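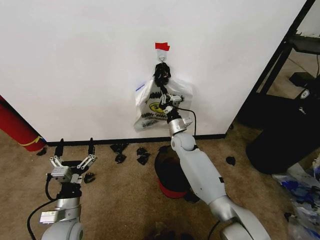
My town, Lostden, is getting ready to vote on a plastic bag fee, and I have been asked more than once why I'm not excited. I would like to be. I just keep reading the claims and finding very little under them.

Take the flyer from Gevier, which sells canvas totes and would like us all to own several. It says the average household goes through 1,141 thin bags a year. Whose household? Counted by whom? The flyer doesn't say. Mine get used again for trash, muddy shoes and leftovers, and I doubt that a smiley face and a "THANK YOU" make a bag any worse than a plain one.

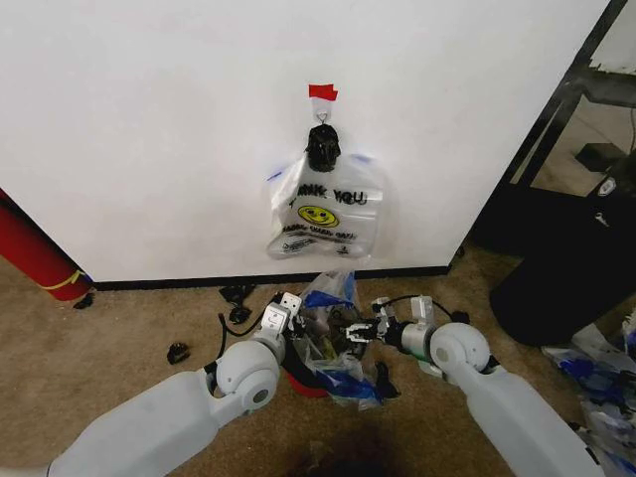 What the fee would buy

The town expects the fee to pay for cleaning up Clornow Creek. Fine, but if people stop taking bags, the money dries up. If they keep taking them, the fee has failed. I asked about this at the Tuesday meeting and was told it would be looked at later.

Gillies, the grocery on my corner, already charges a dime. The line still looks the same to me, and most people still walk out with plastic. I'll vote yes if someone shows me a creek that got cleaner. So far I've been shown a tote.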